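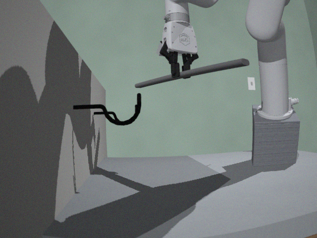
Yoshinori Arai reckons I've been buying the wrong curtains my whole life, and that I should have started with the rod. He wrote in after my spring column on drafty windows, three pages in small, tidy handwriting, and the gist of it was that people spend months choosing fabric and then hang it from whatever was cheapest by the register. I read it at the kitchen table and looked up at my own living room window. Well. Yes.

So I spent most of September on curtains, and I have to tell you I had a wonderful time.

I live in Ornmont, in the upstairs half of a house with very tall windows and very little insulation. When I moved in, there was a sagging tension rod in the bedroom and nothing at all in the front room, and I did what everybody on my street seems to do – I tacked up a bedsheet and called it temporary. It stayed up for 5 years. (My sister still brings it up at Thanksgiving.)

The first thing I learned is that I had been measuring the glass. You don't measure the glass! You measure from where the rod is going to sit, and then you decide where you want the hem. My front window is 65 inches across, and I'd always bought panels to cover exactly that, so when they were closed they were stretched flat like a shower curtain. The woman at Gremgate, the fabric store out past the fairgrounds, asked me how wide they were and then just kind of patted my arm. She likes twice the width of the window, or a bit more if the cloth is thin.

She also talked me into going up. I'd planned to put the brackets right on the window trim, and she had me try them nearly at the ceiling, which meant a drop of 102 inches and a lot more cloth than I'd budgeted for. I went home and sulked and held a tape measure against the wall for a while. Then I went back and bought it, a heavy cotton in a color called Saber that's somewhere between olive and mud. I love it. My neighbor thinks it looks like a tent.

Lining was the part I wanted to skip. It doubles the sewing and you never see it, and I am a slow sewer with an old machine that hates thick seams. But I did one panel with and one without and hung them side by side for a week, and the unlined one looked like a dish towel by comparison. The lined one hung in big soft folds and kept the streetlight out of my eyes when I fell asleep on the couch, so I went back and did the other.

Hems I did by hand, at night, with the radio on. Let the panels hang a few days before you pin them up, by the way, as cotton drops a little under its own weight. I pinned mine the first evening and had to redo the whole lot.

And the rod? I ended up at Girnimby, the salvage yard by the river, digging through a bin of old hardware, and came away with a solid one and three brackets for about 70 dollars. The middle bracket went into a stud on the second try. There's a small extra hole up there that I've filled with toothpaste until I can find the spackle.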